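Setting up the watering cell again

The watering cell had drifted since the winter, so I set aside a Thursday to put it right. These are my notes, mostly so that I don't have to work it all out a second time. Subira Urio wrote the original setup sheet and I have followed her order where it still makes sense.

The task is simple to state. The arm picks up a small green watering can, carries it over a plant, tips it, and puts it back. We call the job file Grasia. The log showed 2,346 cycles when I opened it, and the place point at the end had crept far enough that the can was being set down on the edge of its own mark.

Base first. The arm stands on a square drilled plate, and the plate is fixed to the slotted table. I took each bolt out in turn, cleaned the thread and put it back to the same torque, going corner to corner. One T-nut had turned in its slot and was holding by a single lip. It probably accounts for most of the drift, though I can't prove it. I marked all the bolt heads with paint pen so that any movement will show next time.
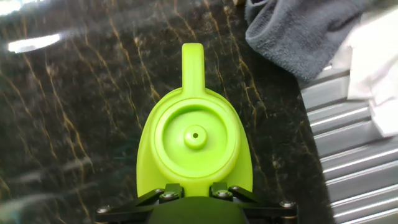 After the base I moved on to the fingers. The grip is set by position and not by force, which I would change if I were starting again. With the Onix controller you give it an opening width and a speed, and it stops when it gets there. Too wide and the can turns in the jaws when it tips. Too narrow and the motor sits there straining until it trips on temperature. I went down in steps of 0.2 mm until the can stopped turning, then took off one more step and left it.

The finger screws had no threadlock on them at all. They do now. Use the medium grade, and give it a night to cure before running anything at speed. I didn't wait the first time and had to do two of them again.

Next was the tool frame. Subira's sheet uses a four-point touch-off against a pointed pin, and I kept to it. The old values put the tool point 4 mm short along the approach axis. That figure dates from the previous fingers, as far as I can tell, and whoever fitted the new ones corrected for it in the pick point alone. Every other point in the job was therefore wrong by the same amount, with the tip point hiding it best, as a few millimetres there make no difference to where the spout ends up.
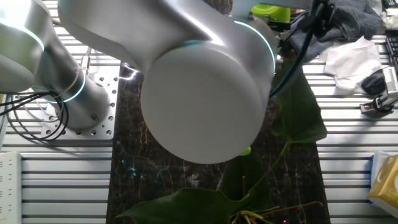
Cables next. The bundle at the base had worked its way round to where joint one pulled on it at the far end of its travel. I re-dressed it with a longer loop and hook-and-loop straps. Cable ties are quicker but I have cut through too many jackets taking them off. Swing the joint slowly to both limits by hand guiding and watch the loop all the way. If it goes tight at any point, give it more slack and do it again.

With the mechanical side finished I went through the job points in this order:

1. Home. Unchanged, but check it anyway. The arm should reach it from any other point without going near the clamp on the table edge.

2. Pick. Approach straight down from 200 mm, then slow to 2 per cent for the last part. Close, wait half a second, lift.

3. Carry. Keep the can level. I added one extra point in the middle so that the path bows away from the leaves.

4. Tip. Rotate at the wrist only, with the rose over the root end of the plant. If the elbow moves as well, the spout swings sideways.

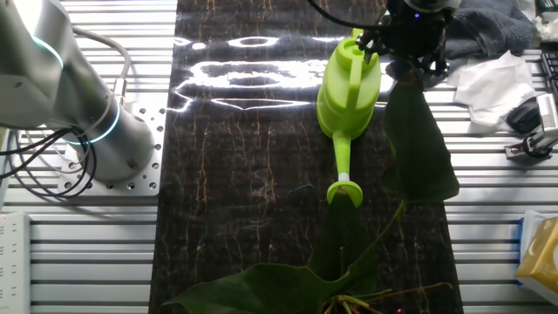

5. Place. The reverse of the pick, with a slower release. Open the fingers fully before lifting.

I ran all five dry, at low speed, with a hand on the stop. Then I ran them at normal speed with the Flolley logger recording joint currents. The only thing it found was a small bump on joint four at the start of the tip, which went away when I lengthened the blend.
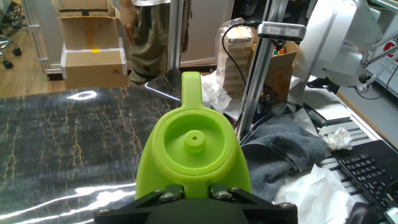 The wrist camera was the last item, and the slowest. Its exposure had been left on automatic, so it changed every time the arm crossed from the board to the bare metal. I fixed it by hand. The marble pattern looks smart but throws bright glare spots back at the lens, and the locator kept taking those for the rim of the round recess on top of the can. Shortening the exposure helped. Narrowing the search to green helped more. It now looks for the raised rim first and then checks for the short post in the centre, and rejects anything without both. I also cut the search window down on the right so that the grey towel never comes into it.

Still to do: a matt board to replace the shiny one, and a proper backup of the job file. The Stetsiuk backup script copies the points but leaves out the tool frame, so for now those values are on a label stuck inside the controller door.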